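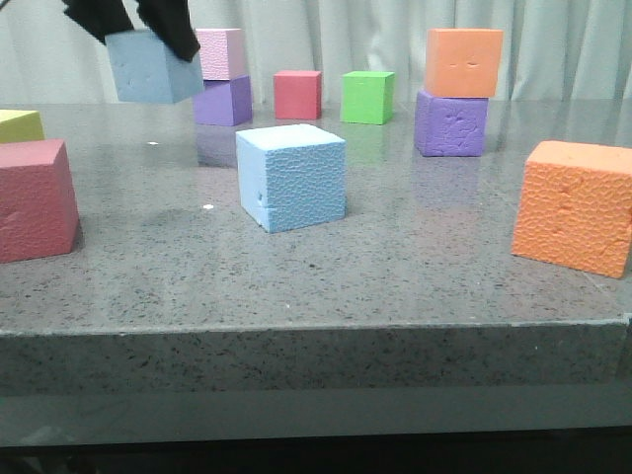 Telma Yáñez reckons I ought to give the quince trees one more year before I pull any of them out, and she said so twice on the phone this morning, once at hello and again at goodbye. She may well be right. She has been right about most things in this garden, including the lemon.

10/30/21

Such a mild, grey day, and I was out in it from breakfast until my knees complained. I weeded the long bed by the fence, found my good trowel (under the rhubarb, of all places!) and got half the broad beans tied up before the twine ran out. Jalla had 80 metres of it for next to nothing, so I bought two rolls and a bag of blood and bone that I could barely lift into the boot. 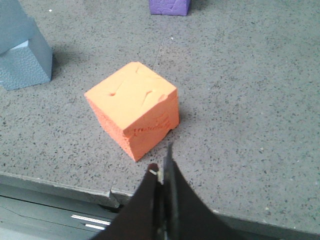 Is it too early to put the tomatoes in? Laurinda Ramalho says to wait for the second week of November, when the nights have settled, and I've promised myself I'll listen this time after losing the whole row to frost last spring.

So the seedlings are still lined up on the laundry sill, leaning towards the glass and getting leggy, poor things, and I turn the trays every evening before I put the kettle on. The Wakireo ones have a lovely dark colour to the stem.
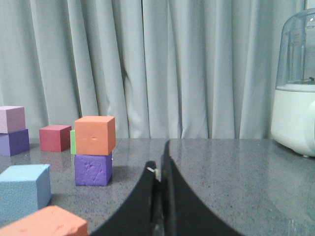 I've also started hardening off the basil, an hour on the back step at first and a bit longer each day, and I only forgot it once. Tomorrow I'd like to finish the beans, and ring Telma back about that spare water tank of hers, and perhaps write to my sister if there's any daylight left in me by then.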